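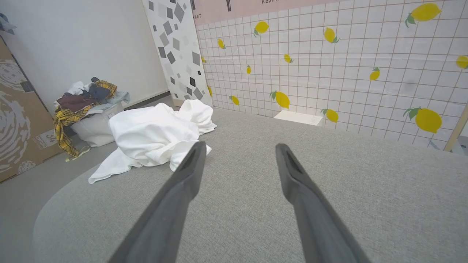 Print this article
E-mail this article

Let the Parrot Finish His Joke

I have now read Skisholm three times, and I want to shout about talking animals. The book is told by a parrot who has lived above the same fish shop for 71 years and has an opinion on every customer who ever came in. He is vain, he gets his dates wrong and he tells one long joke about a herring that takes up 9 pages. I laughed at it on a train until a man moved seats.

And yet people keep saying to me, kindly, that it must be for children. Why? Nobody says that about a novel narrated by a dull man with a mortgage. Give the same complaints to a parrot and suddenly the book is shelved beside the colouring pencils!

I think comic animals let a writer be ruder, and sadder too. When the parrot goes through the family's quarrels over who gets the shop, he repeats them in their own voices, because that is what parrots do, and you hear how mean they all sound. A human narrator would have to tell us they were mean. The bird just does the voices - and then asks for a grape.

There is a long line of this stuff, of course. Fables, beast tales, the goat in the old Westitz almanacs who wrote letters to the mayor about the state of the grass. My grandmother had 21 of those almanacs tied up with string, and the goat is the only part anyone in our house ever read aloud. He never got a reply. He kept writing. By the April number he was usually threatening to stand for office.

I will admit the thing can go wrong. Sisico, the little press that brought out Skisholm, also published 2 books about a philosophical hen, and I couldn't get on with the hen at all. She was wise. Wise animals are hard going. Give me a greedy one, or a snob, or one who has completely misunderstood what the postman is for.

So please, if you see Skisholm in a shop, read the herring joke standing up, right there by the till. It starts slowly and there is a bit in the middle about tide tables that you may want to skip. Don't skip it. The tide tables come back, and when they did I had to put the book down and walk round the kitchen.

2021-02-15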